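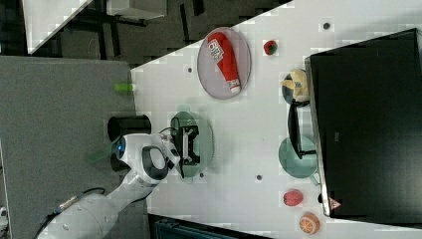
Plates, play food and bottle on the white tabletop.

4. Setting out the tabletop

This section covers the Dabbas tabletop kitchen layout, sheet 467. Complete section 2 (table assembly and levelling) before starting. Allow for a clear walkway along the front of the table.

4.1 Before you start

Wipe the tabletop with a damp cloth and dry it. Do not use scouring pads or abrasive cream. The small holes in the top are fixing points – leave them open, and do not push food pieces or cloth into them.

Check the loose items against the packing list in the lid of carton 568. Small pieces such as the strawberry are wrapped separately and are easily thrown out with the paper.

CAUTION: Small parts. Keep the play food away from children under three.

4.2 Placing the oven

1. Clear the right side of the table.
2. Lift the toaster oven with both hands under the body. Do not lift it by the door handle.
3. Set it down on the right side and check that it does not rock.
4. Open and close the door once. The door must move freely over its full travel without touching any plate.
5. Turn both control knobs to off.

CAUTION: In this layout the oven is a display item. Leave it unplugged, and tie the cord back behind the table. Do not put plastic plates or play food inside an oven that can be powered.

Note: Nothing is to be stacked on top of the oven, including during packing up.

4.3 Placing the plates and bowl

1. Put the ketchup plate down first, toward the far side of the table and near the middle. All other positions are taken from it.
2. Lay the ketchup bottle across the plate at an angle, cap toward the near side. Close the cap firmly before laying the bottle down.
3. Place the strawberry on the bare tabletop to the right of the plate. It does not get a dish of its own.
4. Place the small dark blue bowl between the strawberry and the oven, and put the yellow piece in it.
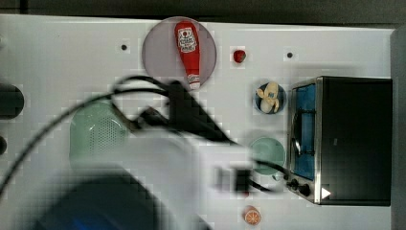
5. Leave a hand's width between the bowl and the oven. If the oven has to be moved later, take the bowl off the table first and put it back last.
6. Keep the left side of the table for the colander. It can be picked up and put down anywhere on that side, so no mark is provided.

Any full-size dish from the Trevent range may be used in place of the ketchup plate. Deep dishes are not suitable – the bottle rides up on the rim and rolls.

4.4 Optional pieces

The apple and the orange slice may be added near the front of the table. Leave them out on tables used for the short activity, and store them in the carton with the spare plates.

4.5 Checking the colander

Do this each time the layout is set out, and again after washing.

1. Hold the colander by the side wall and turn it toward the light.
2. Look along the rim for splits or sharp edges. Run a thumb under the lip.
3. Look through the holes in the wall and the base. Clear blocked holes with a soft brush. Do not use a skewer or a knife point.
4. Press the wall gently. If it creases or stays bent, replace the colander. 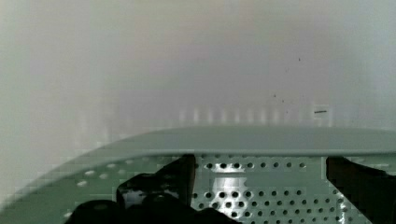

Colander rim and perforated side wall.

Wash the colander in warm water with ordinary dish soap and let it drain upside down. Do not put it in a dishwasher or near a heat source.

4.6 Packing up

1. Remove the play food and put it in the drawstring bag.
2. Wipe the ketchup bottle and store it upright.
3. Stack the plates by size, largest at the bottom, with a paper sheet between them.
4. Put the bowl and the colander in last.
5. Leave the oven on the table unless the table itself is being moved.

Missing or damaged pieces are ordered through Nondmont, parts desk, attention Fadi Awwad. Quote the sheet number and the colour of the piece. Orders received before the July stock count are sent from Fullport.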